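Teaching a robot to put things back

Most robot arms that work in homes and small shops are still bad at one ordinary job, returning an object to a shelf it did not come from. A group at Drillside, a research workshop in Gralville, has spent two years on that problem, and its latest result is modest but useful.

The method was set up by Maya Zoubi and Jaime Simões. People guide an arm by hand through a task while a small camera near the wrist records what the gripper is close to. The recordings then train a program that has to do the same task alone. The group collected 3,000 of these guided runs, all of them with plain wooden furniture: shelves, drawers, a low cabinet with its doors removed.

Earlier versions learned from every moment of every run with equal weight. Zoubi thought this was a mistake. Long stretches of a run are just travel, and the arm could be almost anywhere without harm. The last few centimetres before a shelf edge are where runs are won or lost, and they take up very little of the recording.

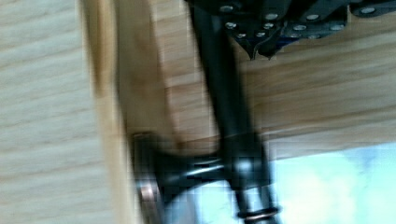

Zoubi's answer was to let the program mark its own difficult moments. It makes a guess at the next movement, compares it with what the person did, and gives more weight to the places where the two disagree. Many of those places turned out to be poor pictures. With pale wood on both sides of a black rod, and an upright strip smeared into a tan band by motion, there are few crisp edges to steer by. The older program tended to throw such views away. The new one keeps them and reads them together with the positions of the joints, so a blurred view still counts for something.

To test it, Lama Bataineh ran 717 trials on furniture the program had not met before. The new version finished more of them than the old one, and the gain was largest on narrow shelves. It was also slower. It pauses before an edge, sometimes for several seconds, and Bataineh says a shopkeeper would find that tiresome.

There are other limits. Glass shelves were left out completely. Dark furniture was tried only briefly, with mixed results, and Siham Hattar, who looks after the recordings, wants a fresh set made with painted and patterned surfaces before anyone claims too much. "We know a lot about pale wood," she says.

A second workshop at Valtdale will repeat the trials with a different arm, starting in January. Hala Nimri is running that side of the work and has asked for the raw recordings as well as the finished program, so that her group can train its own copy from the beginning.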